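Vallavlow Community Workshop, Kudcombe Road
Walk-through checklist with comments
Inspector: Tamara Sirko
Date: 2025-06-24

1. Exits and signs. PASS. Both doors open fully. The operator says they are never blocked. I have heard that before, so I will look again in October.

2. Fire extinguishers. PASS WITH COMMENT. Tags are current. One is hung behind the coat rack, where a stranger would not find it in smoke.

3. Posted occupancy. FAIL. The card by the door says 272 and the lease says 266. I asked where either number came from and got a shrug. Take the card down until someone can show the math.

4. Floors and work surfaces. PASS WITH COMMENT. The log has "floor checked" in the same pen and the same handwriting for every entry. I doubt it was filled in day by day.
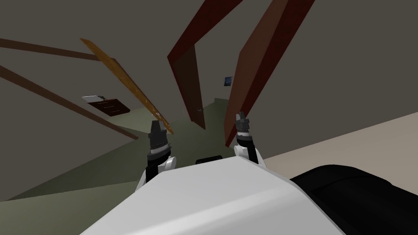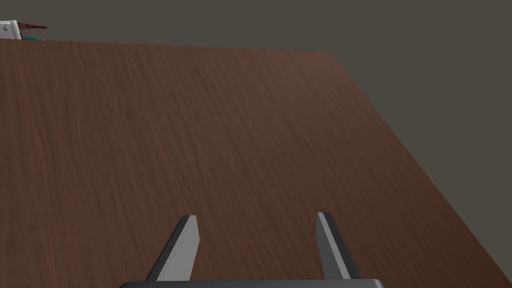 Olive-green floor, first picture; wooden tabletop, second.

5. Storage racks. FAIL. Rated for 1,000 pounds per bay according to the Mykhailiuk sheet, but the sheet is for a different model. Get the right one.

6. Hot water at hand sink. PASS. Dial reads 55 Celsius at the heater. Add a scald warning.

7. First aid kit. FAIL. Burn gel expired. The last report called this kit "complete," so I would like to know who opened it.

8. Training records. NOT SEEN. Promised by email.

Recheck items 3, 5, 7 and 8 before renewal.

Recent checklists
Skasavlow Annex: ladders and steps
Kudcombe Hall: kitchen and stairs
Vallavlow: outdoor lighting
Blank form, workshops and studios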